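Features Workplaces Equipment Archive Subscribe

The last metre of the laundry

Cundale handles towels for 55 gyms from a building in Atby. Washing has been automatic there for years. Drying followed in July, when a Skakora conveyor took over the transfer between machines. Folding is still done by hand.

The conveyor removed two lifting jobs and changed a third. Femi Ekpo used to push wet carts for most of a shift. He now watches a panel, clears jams and logs faults, and his pay grade moved up one step after a review that took five weeks. "My back is better," he says. "My feet are the same, and I talk to fewer people."

Audrey-Anne Marchand, who plans the shifts, says output per shift rose by 235 pieces, and the extra arrives at the folding tables. The company tested an Oakley folding unit and sent it back. It needed each piece fed flat, with the corners already found, and finding the corners is most of the labour. Mixed loads slowed it further.

Folders also travel to customer sites, where clean stock is folded and stacked next to the equipment.

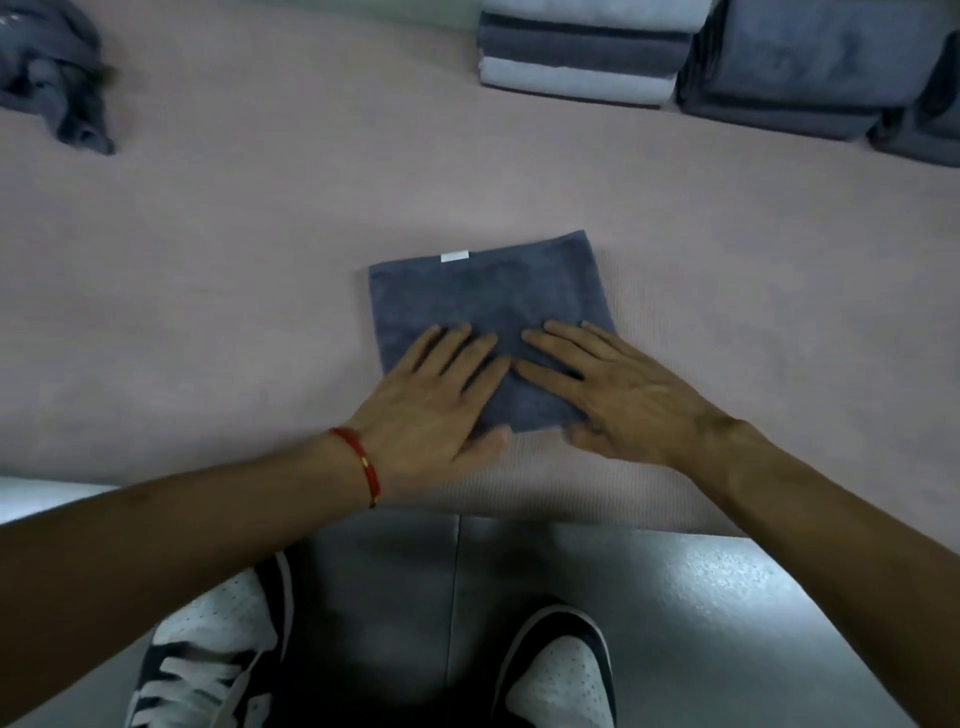
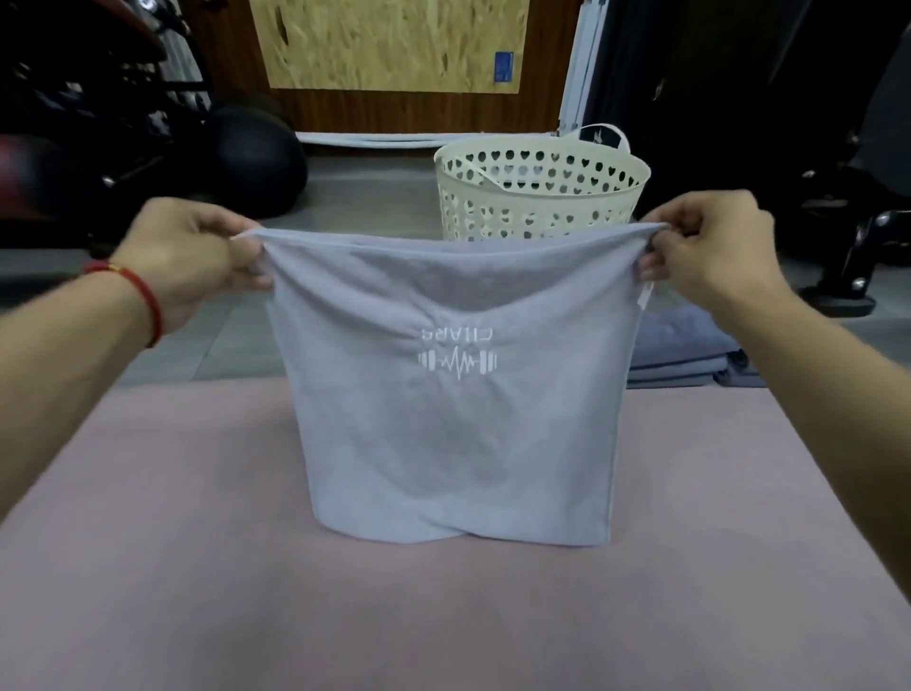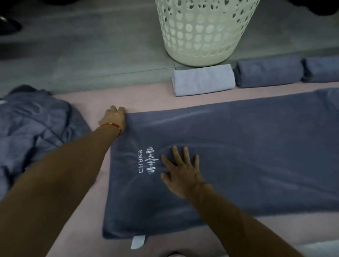
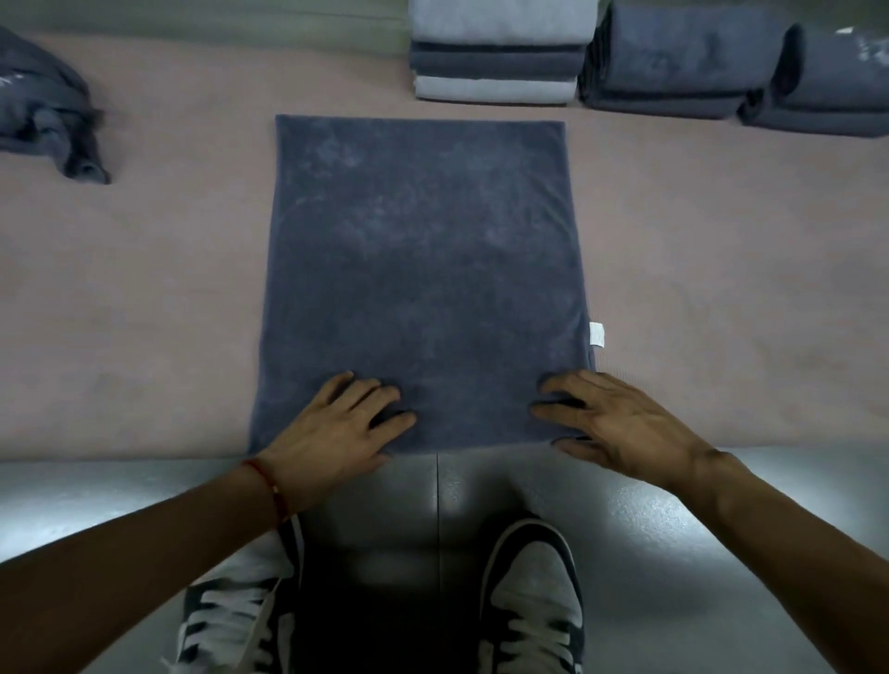 Hand folding on the pink table surface.

Reading time: 5 min

Jocelyn Simard trains the folders. Her method is to smooth from the centre outward and square the edges before the next fold. A second folding unit will be tested once it can take unsorted loads. Under the agreement she negotiated with management, no folding position can be cut during a test, and folders get first refusal on operator jobs. Two have applied so far. Training for the panel takes 5 days, paid at the full rate.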